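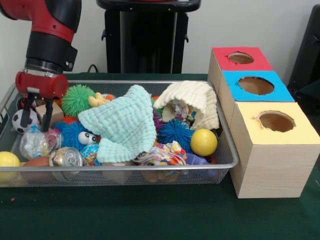
Wire tray, toys and a couple of waffle cloths.

How I wash soft toys and bath bits without wrecking them

I put this off until February every year and then do the lot in one go, usually with the radio on and a pot of tea going cold. You don't need anything fancy!

First, split the pile. Plush goes one side, rubbery and plastic things the other, cloths in a heap of their own. Check the plush for labels (half of mine have been chewed off) and for anything with a battery box, which never goes in water.

Plush toys go in an old pillowcase, knotted at the top, on a 30 degree wash with a slow spin. I use half the normal dose of powder. I've tried the Skitora liquid and the Dolan flakes and couldn't tell you the difference, except the flakes clog my drawer.

Rubber toys get a bowl of warm water and a squirt of washing-up liquid. Swish, leave ten minutes, swish again. Spiky ones hang on to fluff like mad, so I go over them with an old toothbrush. Squeezy bath toys with a hole in the bottom need a proper squeeze-out, and if black bits come out, bin them.

Cloths can go hotter, but skip the softener or they stop soaking anything up. Waffle weave shrinks a bit the first time, so don't panic.

Drying is the slow part. Plush wants a full day on the airer, turned over at teatime, and squished back into shape while it's still damp. I once put a bear away too early and the whole cupboard smelt of pond.

Next up: getting felt tip off a sofa.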